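Lonbridge Home Learners > General Chat > Do you give grades? Mine wants a report card

Page 1 of 1

trosutby_mom
Okay, I need some opinions from people further down the road than me. We're in our second year at home with two kids, one is ten and the other is seven, and up to now I have never put a grade on anything. We do the work, we fix what's wrong, we move on. Then last night at dinner my ten-year-old asked when she gets her report card. Her cousin Azra got one and it went up on the fridge and apparently there was ice cream involved.

So do I make one? And if I do, what on earth do I put on it? She can do fractions in her sleep but her spelling is a horror show, and I don't want her first ever report card to have a C on it that she carries around forever. (I still remember mine from fourth grade. Handwriting. I'm not over it.)

Eleni M.
We've never done grades and I wouldn't start now. You know what she knows. You're sitting right there! A letter is for telling a parent what happened in a room the parent wasn't in.

If she wants something for the fridge, let her pick her best piece of work each month and hang that. Mine each have a clipboard on the wall and they swap the page whenever they finish something they're proud of. My son's has had the same drawing of a volcano on it since July, so it isn't a perfect system, but he's happy.

hinojosa_h
Going to disagree with Eleni a little, and I say that as someone who thought exactly the same way for years. My oldest went into the public high school as a sophomore and the counselor wanted grades for everything she'd done in ninth. I had a box of notebooks and no grades at all. I spent most of a month going back through old math tests with a red pen, and I don't recommend it.

For a ten-year-old it doesn't matter what you write. But getting into the habit of keeping some kind of score early would have saved me a lot of grief. What I do with my younger one now is a spreadsheet, one row per test or paper, score out of whatever. She's up to 27 rows for the year so far. Takes me a minute each time and I don't show it to her unless she asks.

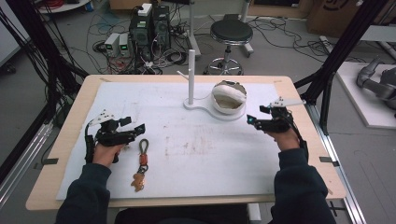
Gingerbread man keychain, one afternoon in July

Stojan
Hermenegildo, did the school take your red pen grades in the end? We're looking at Pravoris Academy for ninth and their form has a box for "prior transcript" and another for "grading scale used." I've been putting off filling it in.

hinojosa_h
They took them, yes. I typed it up on one page with the course names, the books we used and a line at the bottom explaining the scale. The counselor hardly looked at it. Then they gave her a placement test for math anyway and went with that.

So maybe Eleni has a point. But I'd still rather have the page than not have it. Call Pravoris and ask what they want before you spend a weekend on it.

Vlasta K
Hi, aunt of the fridge report card here, ha. My sister is the one whose kid got the ice cream and I've been hearing about it too!

I do narrative reports twice a year. One paragraph per subject, what we covered, what went well, what's next. I used the blank form out of the back of the Lazarević planner the first year and then made my own because the boxes were tiny. The kids each write a paragraph about themselves first and I've learned more from those than from any test. My middle one wrote "I am good at science when I am not hungry" and she's right, so we moved science to after snack.

It does take a while - I block off an evening for each kid and I complain the whole time.

Eleni M.
Vlasta, I like that a lot more than letters. My worry with letters is what they do to the kid who's trying. I had one who stopped attempting the hard problems as soon as there was a number at the top of the page. She'd do the easy ones beautifully and leave the rest blank. We dropped the numbers and it took until spring before she'd touch a word problem again. 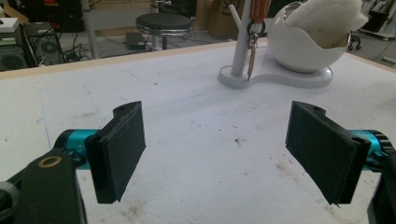
And yes, I know some kids love a score. She has a brother who would grade his own breakfast if I let him. But I can't run two systems in one kitchen, so it's none for everybody.

bluepencil
I do run two systems in one kitchen, lol. The older one gets percentages because she likes watching them go up. The younger one gets "got it" or "not yet." He has never once complained that it's unfair. He did ask whether "not yet" could come with a sticker.

On the spelling, OP, I'd leave it off the report altogether and have one heading that says Language Arts. If she's reading well and telling good stories, then that's most of the subject. Spelling catches up. Mine missed half of every list at ten and she's fine now at thirteen, well, mostly fine, she still can't do "necessary."

Stojan
Not sure I agree with hiding it. She knows she can't spell. Kids always know. If the report says everything is wonderful she'll figure out it isn't a real one, and then what was the point? I'd put it down plainly as the thing you're working on next.

bluepencil
Fair. I wouldn't call it hiding, but fair.

trosutby_mom
This is all so helpful, thank you! I read bits of it out loud to my husband, who is firmly on team ice cream and has no other position.

I think I'm going with Vlasta's version. I asked my daughter to write her own paragraph this morning, figuring she'd give me two sentences and run off, and she asked for more paper.
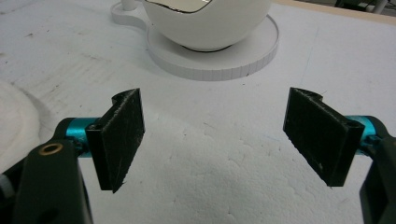
She wrote that she wants to get better at spelling "but not with lists," which I hadn't thought of as an option. We've been doing a list of 40 words every unit because that's how the workbook is set up, and I never questioned it. So now I'm wondering about taking the words out of her own stories. Has anybody done it that way?

Vlasta K
Yes! We keep a little notebook. Any word she gets wrong in her own writing goes in, and she practices a few of those and crosses them out once she's had them right a couple of times. It's much shorter than a workbook list and they're words she uses. Mine has had "dragon" in there twice.

hinojosa_h
Seconding the notebook. Also put the date on the report when you do it, and keep a copy somewhere that isn't the fridge. I lost a whole year of ours to a leaky dishwasher.

Eleni M.
I'll come around as far as the paragraphs. Still no letters in my house.

Vlasta, would you mind posting your form? I'd like to see how you split up history and geography, we do them as one thing and I can never work out what to call it.

Vlasta K
Sure, I'll dig it out tonight after bedtime. We call it "the world," so don't expect much.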